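The Wekton brochure said the transfer from the airport to Lumulmont was included, and in a way it was. A van came. It was the right color and it had the right word on its door, and the driver took my bag before I could ask him anything. After that we sat in the parking lot for two hours, waiting for a flight from Iturra that the board inside had already marked as canceled.

I pointed this out. The driver said the board was often wrong.

I had booked the trip over the phone in November, with a woman who used the word "tailored" so many times that I began to picture the whole thing on a hanger. She had been to Lumulmont herself, she said. She had stayed at the Clullia and eaten breakfast on the terrace, looking at the lake. I asked which side of the building the lake was on. There was a short silence, then some typing.

"The terrace side," she said.

I paid the deposit anyway. You can distrust a person completely and still read your card number to her.

The van left at last with me as its only passenger. The road climbed through pine trees and then through places where there had been pine trees. At every bend the driver told me we were nearly there, and I stopped answering at the sawmill. When the lake did appear it was on the left, small and brown, with a fence around it.

The Clullia was real. I want to be fair about that, as I had spent part of the winter deciding it wasn't. It had a front desk, a bowl of hard candy, and a clerk who found my name on his list and then asked me to spell it.

"You have the lake view," he said.

"From the terrace side?"

"The terrace is closed," he said. "But it is that side, yes." 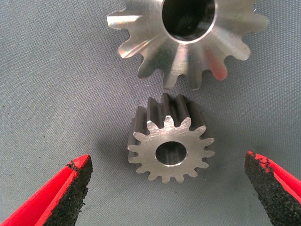
My room was on the top floor. On the desk lay a card from Wekton, welcoming me and asking me to rate my transfer from one star to five. The box for comments was the length of my thumb. I sat down on the bed and read the card over again, looking for the catch, and then I opened the curtains.

I don't know what I can say about the view. I had come prepared for a wall. From up there you couldn't see the fence, the brown had gone out of the water, and the hills behind it were doing what hills do in brochures. I looked for a good while. I leaned out and checked to the left and the right.

Then I went back to the desk and gave the transfer 2 stars. I thought about the view, changed it to 4, thought about the parking lot, and changed it back.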